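Neues aus der Simulation: Unsere Zelle steht jetzt auch am Bildschirm

Seit März hat die Roboterzelle in Indby einen digitalen Zwilling, und wir sind richtig begeistert davon!
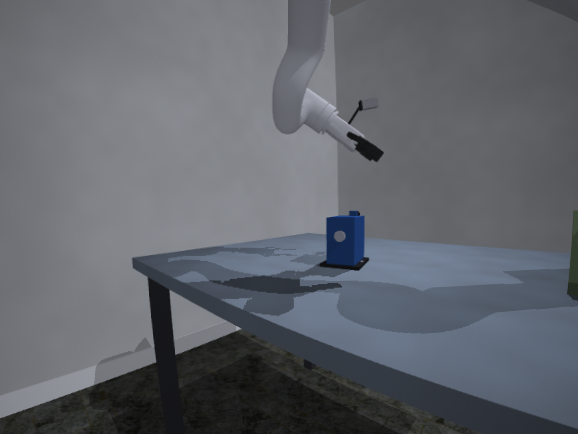
Shahram Hassanpour hat Tisch, Arm und Greifer nachgebaut und dann den Teil erledigt, vor dem sich alle gedrückt hatten: die Einrichtung der Handgelenkkamera. Ihr Halter sitzt an der echten Zelle 84 Millimeter über dem Flansch, im Modell waren es anfangs 26 Millimeter weniger. Klingt nach Kleinkram, aber damit griff der simulierte Arm konsequent neben den blauen Kasten. Nach der Korrektur liefen 735 Anfahrten am Stück durch, ohne dass jemand eingreifen musste (der Kaffee wurde trotzdem kalt, wir haben alle zugeschaut).

Auch am Licht wurde gedreht. Der Arm wirft jetzt einen kräftigen Schatten auf die Tischplatte, so wie in der Halle am Nachmittag, wenn die Bilderkennung gern mal schwächelt.

Was heißt das für die Wartung? Wer einen Greifer tauscht oder den Halter löst, trägt die neuen Maße bitte zuerst im Modell ein, lässt den Testlauf »Zeltine« durchlaufen und gibt die Zelle erst danach frei. Die Anleitung liegt im Wiki unter der Nummer 3934. Als Nächstes ist die Zelle in Altanville dran, dort fehlen noch die Maße vom Tisch.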